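The shelf that was never there

At Mirani, a small firm that tests home robots for other companies, the job that went wrong was one of the easy ones. A two-armed robot had to take things out of a basket and put each one on a shelf. It had done so for weeks. Then, one afternoon in January, it began letting go of things in mid-air.

The robot runs on software from Plulen. The fault showed up in a batch of 400 placings. In 389 of them the object ended up on a shelf. In the rest, the arm reached forward, stopped short, opened its gripper and went back to the basket for the next one. The log marked every one of them as a success.

That last part worried the team more than the drops did. A soft toy falling on the floor does no harm. A robot that believes it has put a glass jar on a shelf, and carries on, is a different matter in a house with a toddler in it.
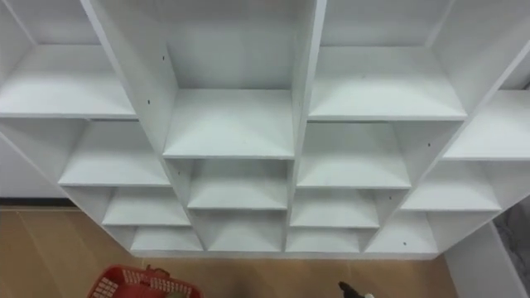
The first suspect was the gripper. The fingers were changed and the motors checked, and the drops carried on. The second was the arm's calibration, which was redone from scratch over 3 days. That made no difference either.

The answer came from the depth readings, the robot's own estimate of how far away each surface is. Plain matt white boards give a camera very little to work with. When one white shelf lies directly under another, the edge between them can almost vanish, and the software has to guess where the first ends and the second begins. In the failed attempts it had joined the two into one long surface that came out further than the real shelf did. The gripper opened over the part that didn't exist.

The software then checked its work by asking whether the gripper was empty. It was, so the job was counted as done.

Plulen has since changed the check. The robot must now look at the shelf again and find the object there before it moves on. If it can't, it stops and waits for a person. This adds 5 seconds to each placing, and Mirani's testers complain that a long run now drags.

The guessing itself has not been cured. Omo, the next version of the software, is meant to feel for the shelf with a light downward push before letting go. Early runs have been mixed, and on one of them the arm pushed too hard and set off its own force limit.

Era, the company that plans to sell the robot, has put back its home trials until the new version has passed the same test on the same white shelves.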